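Zellstead Gripper Comparison: Progress Report to the Urnari Fund
Reporting period ending February

Money spent so far is under budget, which we mention first in case you stop reading there.

The aim, you may recall, was to find out which of two grippers copes better with the small, slippery and badly shaped things that live in a kitchen. Both arms are up and share the one long table. The Kozłowski gripper and the Bornar gripper have now each been through the drinks task, with bowls, a cutting board and lemon slices laid out the same way for both. The mug tree stays at the near corner as an obstacle and has so far earned its keep.
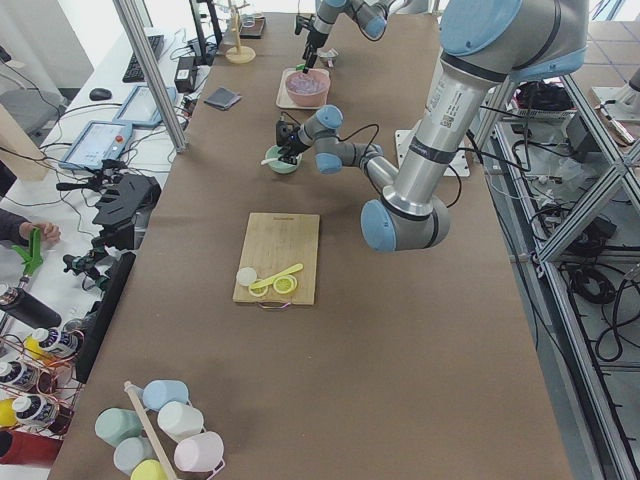

We have logged 512 attempts, of which 336 count as complete. The Kozłowski did better on spoons and anything with a handle. The Bornar was kinder to fruit. Neither can be trusted with a thin slice lying flat on wood, a job most toddlers would manage and then eat.

Set-up took longer than the plan allowed. Re-routing the wrist cables cost us most of a week, and the first cable ties let go in the middle of a run. We also moved the far arm's tray twice before both arms could reach their bowls without arguing over the middle of the table. The final positions are written down, in pen, in two separate notebooks.

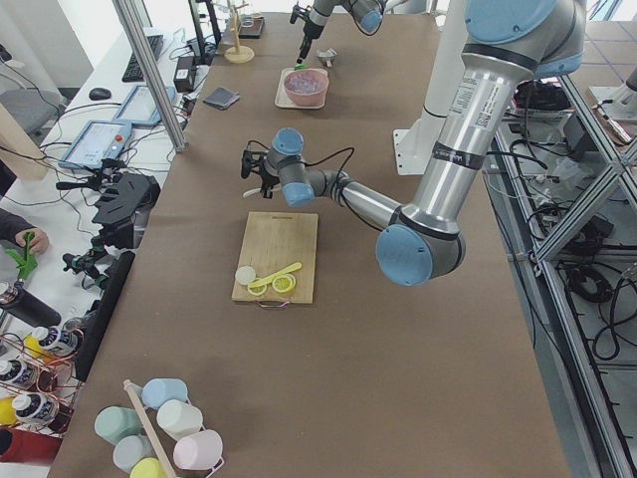
Operator time is the number we like least. A clean run of the full task takes 61 seconds at best, and our new operators need 3 practice sessions before they stop apologising to the arm. We would like to move one budget line from spare parts to training to cover this. Spare fingers have lasted better than we feared.

The wrist camera gets its own paragraph because it caused its own delays. Its view is good close in, but pale items on pale wood still give the software trouble, and the colour balance drifts toward mauve under our lights.
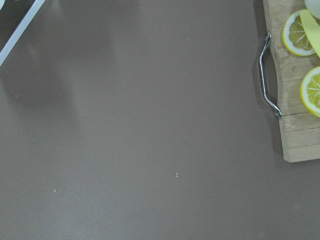
We tried a darker board for a few runs. Detection improved and the lemons became easy, so we went back to the pale one, on the grounds that real kitchens won't be that considerate.

Next period: finish the Bornar runs with the softer finger pads, repeat the spoon task with the arms swapped, and settle on a fixed lighting set-up. We are also asking for a second case of lemons. The first is accounted for in the attached spreadsheet, under consumables.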